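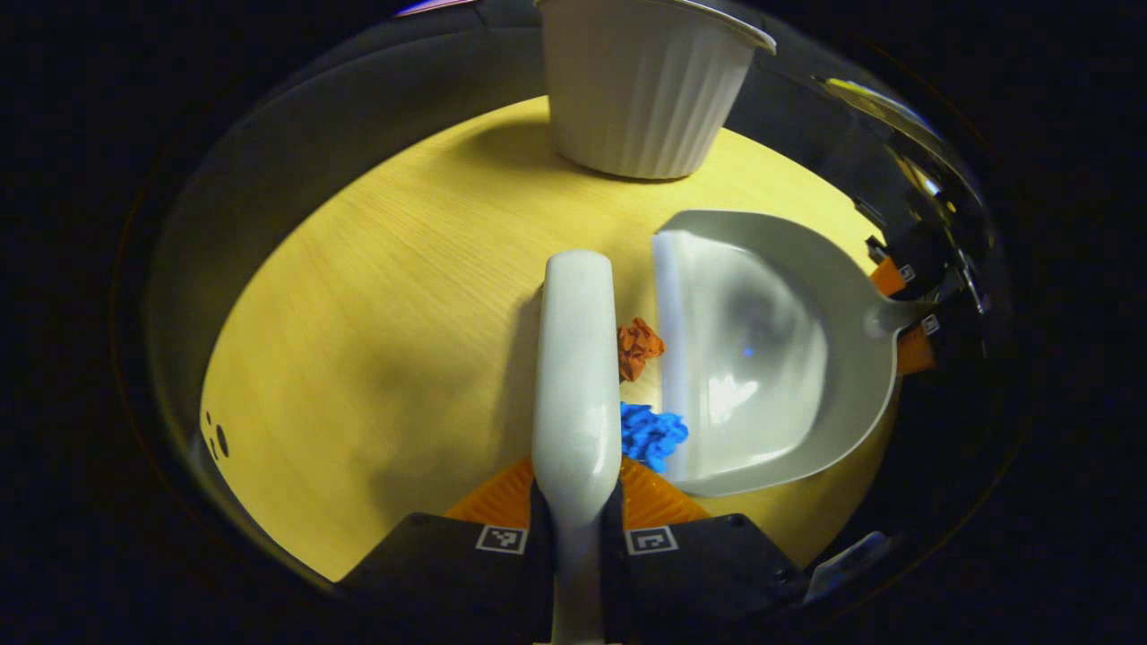

Replying to Marlene's question about the table brushes before I run out the door, sorry for the speed. Short version, keep the little sets, ditch the big broom for anything above floor level. A small brush with a wide head and a long handle does most of what people want on a round table, and the dustpan can sit right up there on the wood with it. Crumpled paper is the easy stuff, an orange-brown wad or a bigger blue one like those two by the handle, you just nudge it toward the mouth of the pan. It's the glitter and the pencil shavings that will ruin your evening.

Marlene Fortin wrote:
> Hi all,
> I'm putting together the order for the craft room and have got stuck on
> cleaning things. Last time we ended up with 5 full size brooms and people
> were still sweeping the tabletops with their sleeves. Rhydian says get a
> hand vacuum. Hậu says no more things with chargers, please. I have 46
> left in the supplies line after the glue and paper.
> Questions:
> Is a brush and pan OK on the round tables or will it scratch them?
> Stiff bristles or soft?
> One set per table or one per room?
> Also does anyone know what happened to the Tendix pan with the rubber
> lip, it isn't in the cupboard.
> Thanks, Marlene

OK in order.

Scratching. Never had a brush mark those tables. What does mark them is grit under the pan when somebody shoves it along. So wipe the bottom of the pan first, and don't use one that has been on the floor. That's my only hard rule. Table pan stays a table pan. Put a strip of tape on the handle or write TABLE on it with a marker, whatever, people do respect it if it's written down.

Bristles. Medium. Too soft and they bend over the paper scraps and leave them sitting there, too stiff and you flick bits clear across the room. The Skivdale brush we had in the old room was too stiff. Rhun got a bead in his coffee. Look for ones that fan out wide at the bottom, you cover more table per stroke. Bright color is good too, orange or something, you can see it when it's been left behind on a tan table or under a coat.

How many. One set for every two tables is plenty. One per room and it walks off, one per table and you have no place to hang them. If you can find sets where the brush clips into the pan get those, otherwise they get separated in a week and you will be writing to this list again asking where the brushes went.

Pan. Look at the front edge before you buy. Hold it flat on a counter in the store and see if light comes through underneath. If it does, leave it. A warped edge means you chase the same line of dust backward four times and then give up and use your hand. A plain plastic one is fine, no need for metal. Metal is worse on a tabletop if anything.

Round tables specificaly: sweep from the rim in, not across. If you go across, it all goes off the far side and now it's a floor job. Park the pan somewhere near the middle, mouth facing you, work in from the edge and turn around the table as you go. Pick up the big wads by hand or push them in first, before the fine stuff, or they roll over everything and drag it around. Then the crumbs. Then a damp cloth. Then stop, it's a craft table.

Hand vacuum. I'm with Hậu. We had one. It was full of yarn by May and the filter was never seen again. Rhydian is welcome to bring his own from home.

Tendix pan. I think Imre took it to the Llewellyn building for the kids' collage day and it's on top of the fridge there, or was. Imre if you're reading, can you check? The rubber lip was starting to peel anyway so don't hold up the order for it.

Where to buy. Prakasau has small sets near the paint trays, back left. I didn't see them on the website but they were on the shelf last time I was in. Take one out of the wrap and try it with the handle in your fist the way you'd really hold it. Some of the handles are too short for adults with big hands, and you end up rubbing your knuckles on the table. Long handle, rounded end. And get a hook or two while you're there, the kind that screws in, the sticky ones came off the cupboard door again.

One more, could we please put a wastebasket at BOTH ends of the room. Half the paper balls on the tables are there becuase the basket is by the sink and nobody wants to get up. I don't either.

Gotta go, will look at the glue part of the list tonight. If you need the order in before then just send it.

Rhun, I still have your extension cord.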